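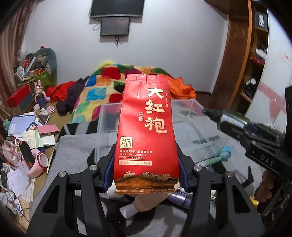
A foil packet of Wuyi rock tea, printed with the characters 大红袍.

Diaspora council puts seat rules to second vote

9/14/21

The Lastov exile council will hold a second vote on how seats are shared between its overseas branches, after the first ballot in April fell short of the two-thirds majority its charter requires.

Under the present rules, dating from 2000, each branch sends one delegate whatever its size. The Litow branch has 291 registered members and the smallest has 32. Both have the same weight in the chamber, which currently has 41 seats including those held by religious bodies.

The revised text keeps one guaranteed seat per branch and adds a second for any branch above a membership threshold. Seats for the religious bodies are not affected. An earlier draft would have merged the smaller branches into regional groups, but that clause was withdrawn after objections from Hegarty and two other branches.

Voting is by post. Papers must be returned to the council office in Hegarty, where they will be checked against the branch registers before counting. Members whose registration has lapsed may renew it up to the day papers are sent out.

If the text is passed, it will apply from the next full session. If it fails, the charter bars a further vote on the same clause for two years. The council's newsletter, Flastetti, will print the full wording in its next issue.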